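About Witero

Witero is a garment care and rehanging service for clothing retailers, hire companies and theatres. We receive clothing that has been returned, worn on loan or kept too long in a box, and we send it back sorted, checked, pressed and on a hanger. The company was founded by Saadet Bayram, who had previously managed the stockroom of a school uniform supplier, and it is still owned by her family.

14 shares 3 comments

Our premises are at Drasa Yard, where we occupy the ground floor and the former loading bay. The ground floor is given over to handling tables and rails. The loading bay holds incoming cartons on one side and finished orders on the other, and the two are never mixed. We took on the additional space in October, when the Bollano hire collection came to us in full. That collection alone runs to 3772 garments, most of them dresses, tunics and light jackets, and each has its own record card.

What we do

Every garment that arrives is entered in the day book and laid out flat before anything else is done to it. The table is the centre of our work. A piece of clothing on a rail can hide a pulled thread or a loose hem for months; laid flat on a pale surface, with good light, it can be examined properly on both sides. Staff check the seams, fastenings and labels, note the size and any care instructions, and decide whether the item goes to pressing, to mending or straight to the hanger.

Elasticated garments receive particular attention. Gathered waists do not sit well on a broad hanger and should never be stretched to make them fit one. The hanger is placed on the garment first, so that the shoulders can be compared with the cut of the cloth, and is only then passed inside. Where a garment has no shoulders to speak of, it is folded and shelved.
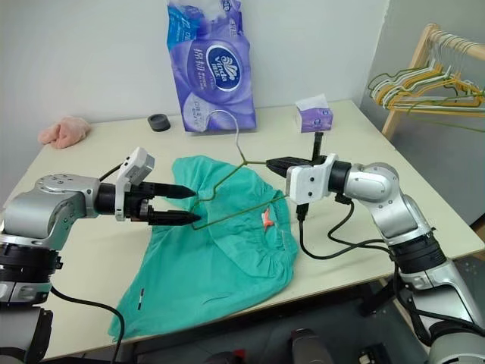
A green garment and wire hanger on the handling table.

We keep several kinds of hanger in use. Coated wire hangers serve for light clothing and for short storage - they take up little room and the coating is kinder to fabric than bare metal. Coats and structured jackets are moved to shaped hangers supplied by Nyberg, and knitwear is not hung at all. Clients who prefer their own hangers are asked to send them with the order, packed separately and clearly marked. Bent hangers are withdrawn from use.

Tissue is used for garments that are to be folded. A supply is kept within reach of the work, and staff are asked to use a fresh sheet for each fold. We do not pack clothing in plastic for long storage, and we advise clients against doing so on their own premises.

Our people

Saadet Bayram remains director and is responsible for client agreements. Dorin Toma is head of the handling room and trains all new staff, who spend their first 6 weeks at the tables before moving to pressing or dispatch. Mending is carried out on site by two experienced sewers. Work on beading, leather and fur is declined.

Orders and capacity

We accept orders of up to 200 garments without prior arrangement. Larger collections are booked in advance and are normally received in stages, so that early cartons can be returned while later ones are still being checked. Each order is sent back with a written list showing the condition of every item on arrival and the work done. Clients are requested to raise any query within fourteen days of delivery - the record cards are kept for two years and can be consulted at any time during that period.

Visits to the handling room are welcome by appointment. Enquiries may be made in writing to the office at Drasa Yard, Unit 6.

Page last reviewed November 2018

Shared 14 times Leave a comment (3)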